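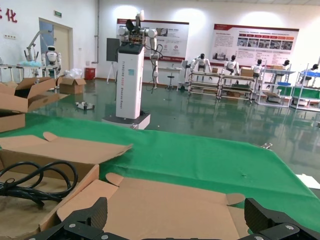
Rules for a shared robot room
Report by Quyên Nông, supervisor Hortensia Mamani
25 May 2026

2.1 What we wanted to know
In the Nerkeo project we wrote working rules for a room where arms and wheeled robots stand close together. The old rules from December had 52 points, and most students told me they never read until the end. I cut them to one page.

2.2 The rules we kept
Before an arm moves, the operator says it loudly and waits for an answer. Cables are coiled and put away from the path of the wheels. A mobile base is parked with the motors off — also for a short break. Boxes may stay on the floor only outside the driving area.

2.3 Test
We asked 92 students to read the page and then to explain it in their own words. The parking rule was the most difficult, and I wrote it again two times. The word "parked" is still not clear enough for me.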